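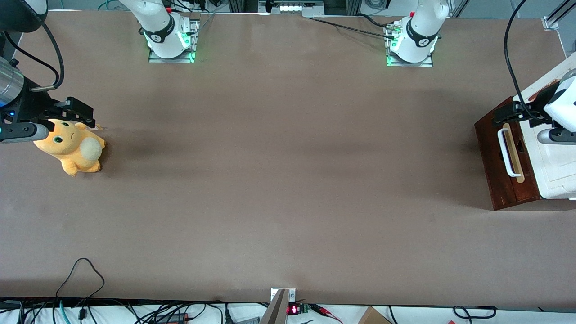
Uwe Kröger
Lilline has confirmed that Vorneo will guest star in two episodes of the drama Komness, with filming set for November. The role has not been named. 

barros_223
The network's notice says one episode — the second is a voice part only.

Uwe Kröger
The correction is accepted.

mtl60
I must disagree. A voice part is still an appearance and is credited as such.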